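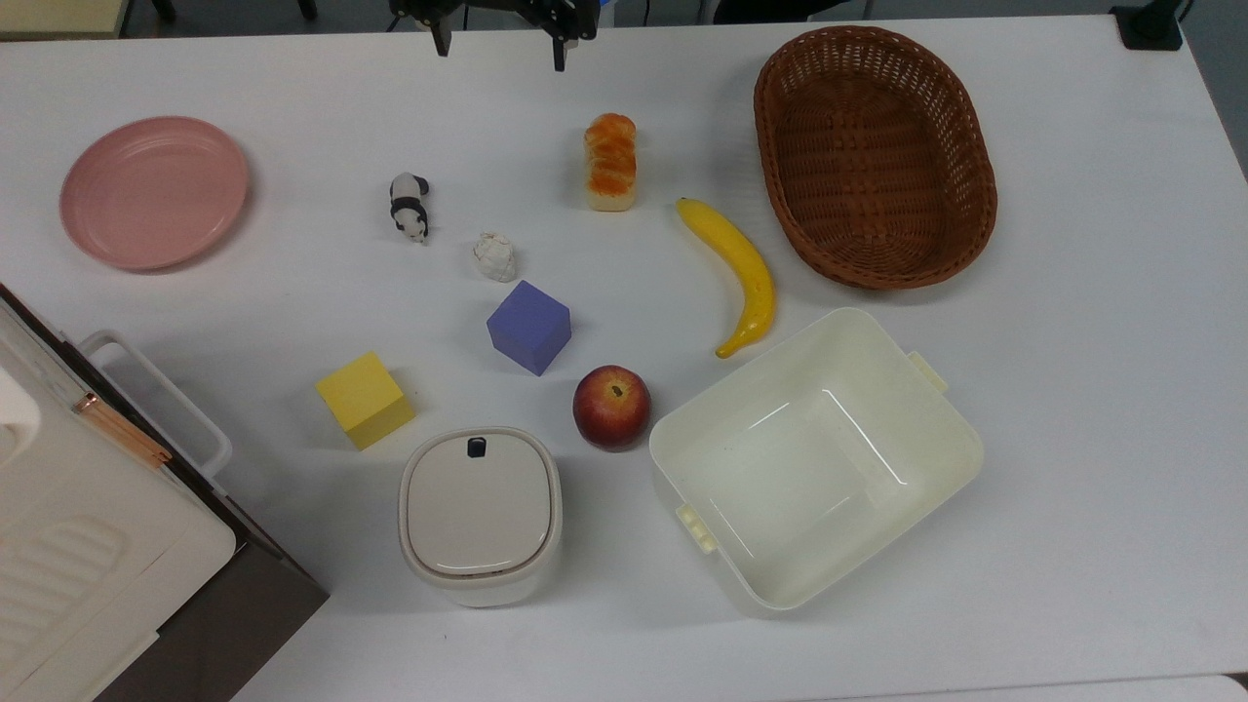
Category: Teaching Practice / Laboratory Courses / Robotics

4. The Collection Project

4.1 Setting and cohort

The project ran as the second half of the manipulation elective at Utcombe, after the lectures on kinematics and before anyone had forgotten them. There were 12 students, all in third or fourth year, most of them from mechanical engineering, with a small and vocal minority from computer science who had been promised that there would be very little soldering. Waltraud Vogler taught the lectures and marked the notebooks. The assignment sheet asked the class to build a dataset of teleoperated tabletop episodes, train a policy on it, and write up the result with a straight face.

The target on the assignment sheet was 3,000 episodes. It had been arrived at by dividing the available lab hours by the time the instructors needed to record one episode, which is a reliable way to find out how much faster instructors are than students when nobody is marking the instructors. The class finished with 1,664 episodes that passed review. We report the lower figure throughout.

4.2 Task design

Students were free to propose tasks, within limits. Every task had to be finished by a single arm with a parallel gripper, had to fit inside 45 seconds, and had to be stated in one sentence that a person outside the course could check by looking at the table. The last rule did most of the work. "Tidy the food" was struck out at the first review when two members of the class could not agree on whether the purple cube counted as food. (It is foam. The discussion was longer than this parenthesis suggests.) "Put the banana in the basket" survived, as did "place the apple on the pink plate" and several tasks involving the panda, who became popular for reasons unconnected with its usefulness as a grasp target.

We had supposed that the foam cubes would be the beginners' objects and the toy fruit would come later, once people had some feel for the controls. The notebooks do not bear this out. A cube sitting square to the gripper is easy. A cube rotated on the table is closed on at the corners, and it turns in the fingers and leaves the operator with a different problem from the one they had planned for. The apple forgives a poor approach angle and punishes a poor height. The banana, being curved, has an opinion about where it should be held, and most operators came round to it.

4.3 Layouts

Between episodes the operator rearranged the objects by hand. The instructions said "at random". People asked to be random will produce something close to a buffet: items evenly spaced, facing the operator, with a polite gap around each. After the first review we replaced the instruction with a shuffled deck of layout cards, drawn up by the Verkcombe exchange students, which told the operator which region of the table each object should occupy and whether any container should be moved, stacked or left alone. Containers matter more than the class expected. A pink plate near one corner and a wicker basket near the opposite one make a different task from the same two things side by side, and a basket set down on top of a plate raises the rim by enough to spoil a memorized drop height. The spread of layouts was also the reason we asked for two viewpoints, one looking down over the whole table and one from the side at a lower angle (Figure 2). Students who reviewed only the overhead recordings consistently judged the gripper to be lower than it was, and passed approaches that the side view would have had them reject.

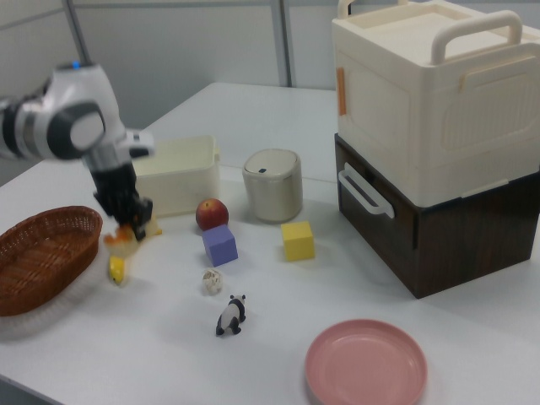
Review was done in pairs, with the rule that no one passed their own episodes. Each pair used a short form: did the episode match its sentence, did the arm touch anything it had no business touching, did the operator hesitate for so long that a policy would learn to hesitate too. The third question generated nearly all the disagreement. One pair took the view that a pause above the object was "deliberation" and should be kept. The policy they later trained deliberated beautifully above the apple and, in several trials, went on doing so until the time limit.

4.4 Naming

We had not budgeted any time for vocabulary, and it took most of a Saturday. The label file went into the project with "bin", "box", "tub", "canister" and "the cooker thing" applied by different hands to an overlapping set of cream and white containers. The bread was entered as "bread", "bun" and, by one student with a background in bakery work, "brioche (toy)". The small white object acquired more names than anything else on the table and was eventually assigned a code, to the relief of everyone but the students who had been winning.

The final list gave each object one noun and one colour. Colour was spelled both ways in the source files for the whole of July, which cost an afternoon of debugging and is mentioned in four of the notebooks, in two of them with underlining.

4.5 What the notebooks recorded

Each student kept a lab notebook on the template used at Hirnitz, which has a box for the hypothesis, a box for the outcome, and a narrow strip at the bottom headed "Other". We coded the entries afterwards. The hypothesis boxes are orderly and add little to the assignment sheet. The useful material is in the strip. There we found the first mention that shadows under the objects changed how far operators believed they had left to descend, the first complaint that the large cream bin hid the table behind it from the side, and a sketch of a better card deck that we have since adopted.

Marks were awarded for the notebook, the reviewed episodes and the write-up, in equal parts. None were awarded for policy performance. The class took this badly at the start of the term and rather well at the end of it.

4.6 Limitations

The cohort was small and had chosen to be there. The operators improved during the project, so later episodes are smoother than early ones, and the tasks proposed last are also the tasks recorded best; we cannot separate the two effects with the data in hand. The deck controlled where objects went and had nothing to say about how they were turned, which left rotation to the operators and their instinct for hospitality. A revised deck with orientations has been printed for the next offering, and the Rieger scheduling sheet now assumes student speed.

Related items
- Marking the process: notebooks in project-based engineering courses
- Inter-rater agreement among tired undergraduates
- A card deck for tabletop layouts (supplementary material)
- Short report: one arm, two views, and the height problem
- Correction to Section 3: units in Table 1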